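Notebook, textile bench, Gurville
January, entry started 8:40 a.m.

Pigment print wash trial, continued

Picked up where the last entry stopped. Hullido binder at the low dose cracked on the stretch panel, so that lot is out. Moving to the higher dose and leaving the softener alone for now.

Bath at 51 C, 300 g of swatches per load, 15 minutes from the time the drum reaches temperature. Last time the clock was started at fill, and the first two loads can't be compared with the rest. Marked them void in the log.

Detergent is the Akik powder, old bag. The new bag clumps and I don't trust the weight. Water hardness not checked today - the strips are past date, need to order.

Camouflage prints remain the awkward case. With mottled browns and olives next to tan, a small loss of depth in the dark areas is hard to judge by eye, and a crumpled garment makes it worse. Flat swatches only for grading. Whole shirts can go through the wash for handle and shrinkage, but no color readings off them. 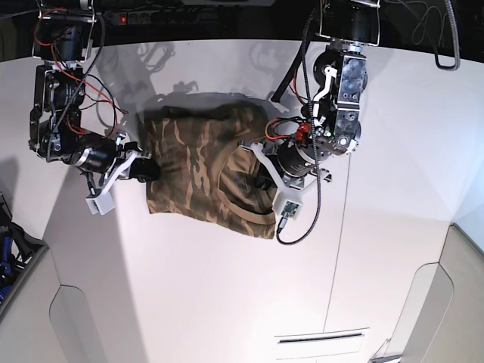 Readings

Spectro warmed up, white tile passed on the second try. Took the olive at 575 nm plus the full sweep. Loss on the olive is small and even. The tan moved more than expected, toward yellow, on the swatches nearest the selvage. Could be uneven cure. The oven at that end has run cool before - see the strip chart taped in the back of the previous book.

Crocking, dry: fine. Crocking, wet: brown marks off on the white cloth, a half grade worse than the control. Repeated with fresh cloth, same result.

Open points

Cure temperature across the full width, with thermocouples at both selvages and center.
Repeat wet crocking after a longer cure.
Xavier base cloth versus our usual jersey. The Xavier roll is still in its wrap and needs to condition overnight.
Relabel the void swatches before they get mixed in again.

Drum drained, filter cleaned, remaining swatches on the rack. Stopped at 4:15 p.m.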